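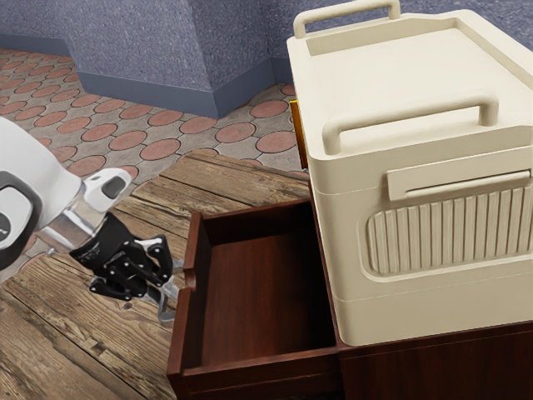

Chapter 7

Learning to Open Things: Drawers and Doors in Simulation

A drawer moves along one line. A hinged door moves along one arc. Both facts are simple, and both make trouble for a robot that has learned only to pick things up and put them down. When the hand pulls on a handle, the cabinet decides which way the hand may go, and an arm that insists on its own path will slip off or jam.

This chapter covers training an arm to work with such constraints before it ever touches a real cabinet. The method comes from the Nutthorpe study, in which a policy was trained entirely on rendered kitchens and then scored on handles and cabinets it had not met in training. We use it throughout the chapter because the steps are easy to separate: build the room, collect motions, train, test.

The full data set holds 2,135 motions. Of these, 400 were kept back for testing. The rest were split by task, and each task was run with the same arm model and the same controller, called Menex in the study.

Clutter matters too. A bulky container on top of the cabinet can hang over the handle, so the arm has to come in from the side with its fingers already open. Planning for the handle alone misses this -- the approach must be checked against everything near it.
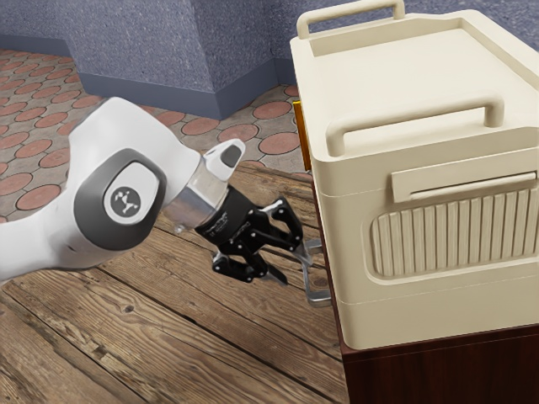

CHAPTER 7 | 153

Each motion is stored as two streams, one of camera views and one of joint positions. The views come from more than one camera. A camera near the hand gives a close look at the handle and the fingertips but loses most of the room. A wider view keeps the room and gives up detail at the point of contact. The policy receives both, and Section 7.4 shows what happens to the score when either is removed.

Closing the fingers is treated as a separate decision. With a bar handle, the two fingertips should sit on either side of the bar before the hand closes. The policy is trained to wait for that arrangement, and a motion that closes early is marked as a failed grasp even if the door later moves.
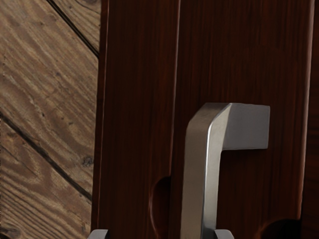

7.1 Describing a Joint

We begin with the cabinet. A joint is described by its type, its axis and its limits. For a drawer, the axis is the direction of travel, and the limits are the closed and fully open positions.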